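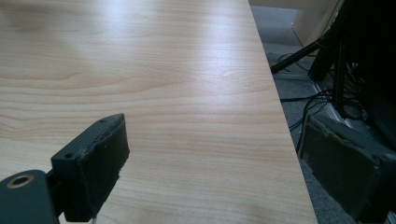 When does the Kobori Bowl come to Makelen?

The game will be played in November at Nava Field, and the week leading up to it will be full of free events for fans of every age.

MAKELEN, Aug 19, 2020 – The Clastudar Football League is delighted to announce that Makelen has been chosen to host this season's Kobori Bowl, the championship game that closes out the fall schedule and brings so many families, alumni and old rivals back together every year.

It has been a long road to get here, and the league would like to thank everyone in town who wrote letters, made calls and kept asking us (very politely, most of the time) when Makelen's turn would come. Well, it has come!

Nava Field will open 430 parking spaces on game day, with another 45 along the practice lots, for a total of 475. A further 428 seats are being set aside for youth teams and their coaches, who may apply through their home clubs. Kickoff is set for 2 p.m., and the gates will open early enough for everybody to find a hot drink and a good spot along the rail.

Plans for the fan parade, the marching band showcase and the Friday-style chili supper are still being worked out, and we hope to share the details as soon as the routes are settled with the city. Attendance rules will follow local health guidance and may change before the game.

Ticket information will be posted by the Clastudar league office next month.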